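# Buying a robot arm for the teaching lab: your questions

**Who signs off on a purchase?**

Anything under £1000 can go through your own course budget. Anything over that goes to Oriana Ibarra, who will ask what it is for. "The other department has one" has been tried.

**The arm costs £3000. Is that what I should ask for?**

No. That gets you an arm in a box. You will also need a gripper, something solid to bolt it to, a spare cable and a power supply with the right plug. Windeck and Aditz both quote for the arm alone unless you ask them nicely for the rest. Ask nicely, in writing.

**How much should I set aside for things to pick up?**

Less than you think. Allow £200 for blocks, boards and fixings, and expect change. Plain shapes in a few colours will keep a group of students busy for a whole term, and the robot has no opinion on whether its work looks expensive.

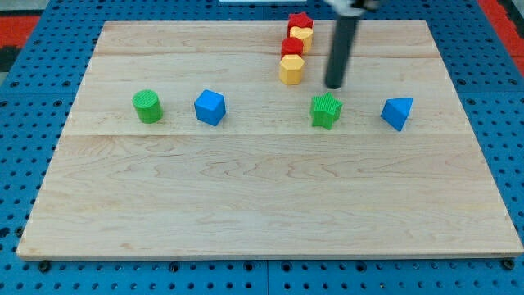 Buy the shapes before you choose the gripper, though. A cube forgives almost any way of being held and a star does not. We learned this in the wrong order, and the drawer of grippers is there for anyone who would like to borrow from it.

**Do we need the service contract?**

In the first year, yes. Herrera charges £200 for theirs, and it covers phone support from a person who has met the product. After that, see how often you rang.

**Can I get a second-hand one?**

You can. Check that the control software still runs on a computer made this decade, and get a price for spare parts before you fall in love.

**Does Dreltodeo do an education discount?**

Yes, but it has to be on the first quote. They won't add it afterwards, however sad the email.

**When is the deadline?**

Forms go to Jirayu Suwannarat by noon on the last working day of June. Delivery can take most of the summer, so clear a bench and measure the door.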